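Food Service Operations, Unit 6: Seats, time and money

Handout for the second part of the course. Please read it before the exercise session and bring a calculator.

6.1 Why we measure seats

In Unit 5 we looked at the kitchen. Now we go to the dining room. A seat is similar to a hotel room in one respect: if it stays empty during lunch, the lunch income of this seat cannot be sold later. For this reason many managers follow the use of seats as closely as the cost of food.

We need four words.

Capacity: the number of seats that guests can use in the period. Seats that are closed for cleaning or stacked at the wall do not belong to capacity.
Covers: the number of guests served in the period. A guest who takes the food away is not a cover in this course. Some textbooks have another rule, so always check.
Turnover: covers divided by capacity.
Average check: sales to seated guests divided by covers.

6.2 Worked case: the Daster cafeteria

Daster is a cafeteria with table seating in an office building. Lunch is open for 200 minutes. The capacity is 80 seats. On the day of our case there were 204 covers, and the sales to seated guests were $1,545.

Turnover = 204 / 80 = 2.55
Average check = 1,545 / 204 = $7.57
Sales per seat = 1,545 / 80 = $19.31

We can control the result: 2.55 times 7.57 gives $19.30. The missing cent comes from rounding.

To compare Daster with a place that has other opening hours, we divide also by time. 200 minutes are 3.33 hours, and 19.31 / 3.33 gives $5.80 per seat and hour. If you calculate without rounding in between, you get $5.79. Both answers are accepted in the exam when the steps are shown.

6.3 Party size and table size

Turnover of 2.55 does not mean that every seat was used between two and three times. The usual loss is a table for four with two guests. In the Rasmont case (Unit 2) the dining room looked full at noon, and new guests left at the door, but many single seats were free. Strangers do not like to share a small table. At a long table they mind it less.

Hiebert's rule, which we use only as a first estimate, says that the mix of tables should follow the mix of parties and not the mix of guests. Be careful here. If half of your guests come in pairs, it is not half of your parties.

A small table with loose chairs gives more freedom than a fixed bench, as a chair can be moved to the next table. The staff must then put the chairs back between two services, and this work must stand in the shift plan. Students often forget it in Exercise 6. 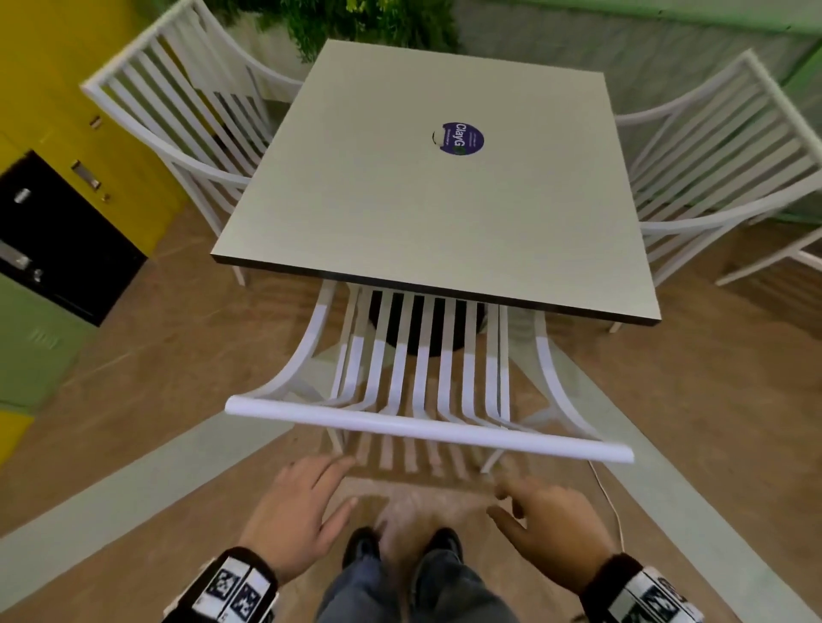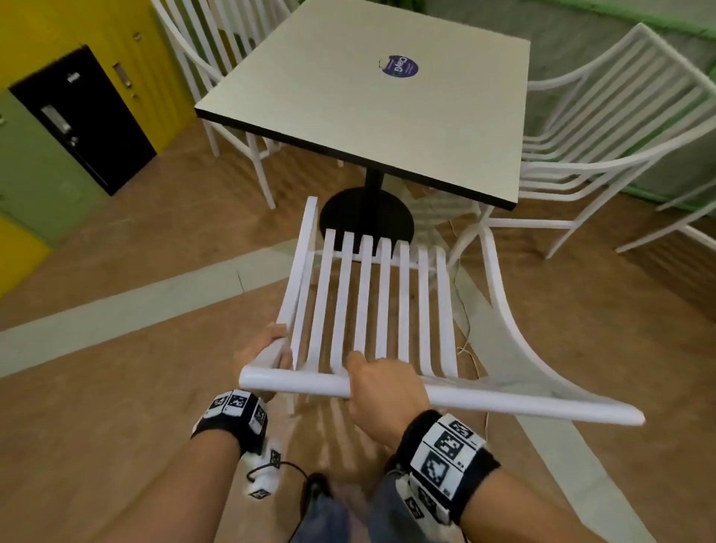
This page was last changed on Nov 8, 2023.

6.4 Exercise 6

a) The Flalska tea room has the same covers and the same sales as Daster, but half of the capacity. Calculate turnover and sales per seat. Which of the values from 6.2 stays the same?

b) Daster wants to open lunch for 40 minutes more. Covers do not change. What happens with turnover, and what happens with sales per seat and hour? Explain in two or three sentences.

c) Write a short plan for resetting the chairs after lunch in a dining room that you know. Give the time needed and the person responsible.

Solutions to a) and b) will be discussed in class. Part c) is handed in on paper, one page at most. In January we continue with Unit 7, waiting lines.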